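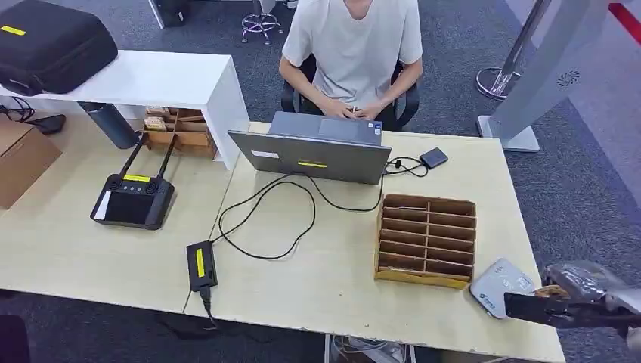
Irja Lindqvist would like the library to keep its doors open until nine, and she told the Skondberg town council so on Wednesday evening, adding that she had been saying it to anyone who would listen for the better part of six years. By the time she sat down again there was a good deal of nodding along the benches, and the council went on to approve a winter trial of longer hours at the Savolainen Street branch.

02/11/2022

The trial will add 15 hours a week to the timetable, most of them in the evenings, when people who work in the day can finally get in to return their books, use the study tables or simply sit somewhere warm with a newspaper. It runs until the end of May. After that the council will look at how many people came and decide whether to carry on.

The town gathered 2336 signatures in favor over the summer, a lovely number for a place the size of ours, and plenty of those who signed wrote a few words in the margin as well (one asked for better tea, which is a separate matter and has been passed along). Nearly 30 people came to the meeting itself, and extra chairs had to be carried in from the corridor.

The children's room will close at six as it does now. Reserved books can be picked up at the front desk during the new hours, and the reading group will move to the later slot on Thursdays, starting with the next meeting. New timetables are at the desk and on the notice board by the bus stop.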